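4.2 What people said about the deposit

I'll admit I came to this part of the study expecting a fairly dull set of answers. We'd asked 200 households in Gulham how they felt about paying a small deposit on drinks bottles and getting it back at the shop, and I thought most of them would say it was fine, or a nuisance, and leave it there. They didn't. I ended up with 600 pages of typed-up interviews, and a good deal of it was about cupboards.

Storage, then, is where I want to start. The Gulham scheme won't take a crushed bottle, so everything has to be kept in its proper shape until somebody walks it back. In the older terraces near the Osex road, kitchens are narrow and there's no porch. People told me about bottles on top of the fridge, under the stairs, in the bath (moved out each evening, moved back each morning). One man had given up his bicycle's place in the hall and was still cross with me about it, as though I'd drawn up the rules myself.

I grouped the households by how often they went back to the shop. The weekly returners mostly tied it to their food shopping and hardly thought about it. The ones who saved up were far more varied, and far more talkative – they had systems. More than one of them used the money for something set aside, usually sweets for grandchildren or the window cleaner. I hadn't put a question about this in the first round, which was silly of me, so I added it in June and went back to everybody I could reach.

Caps caused a surprising amount of bother. The leaflet says to leave them on, but the older leaflet said to take them off, and plenty of kitchens still had the older one pinned up. Labels were the other sore point: the shop's machine reads the code, so a bottle with its label peeled away earns nothing. Two families had been soaking labels off for years out of habit and didn't want to stop. A clear soda bottle with its cap on and its label in place, as in Figure 2, is the sort that every version of the rules would accept.

My own view, for what it's worth, is that the size of the deposit matters less than the walk. The households near the Lüthi shop grumbled just as much as everyone else, but they took their bottles back. I've tried to be careful about this in Section 5, as those streets are flatter too.

Figure 2. Soda bottle with cap and label.
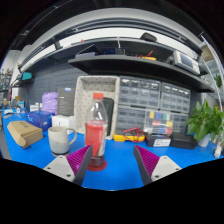
Mehwish Dogar, reading a draft of this section, wrote in the margin that I'd been too quick to credit the walk: her own aunt lives next door to the shop and hasn't returned a bottle yet, and she'd like to see the streets compared by age of household before I say anything about hills.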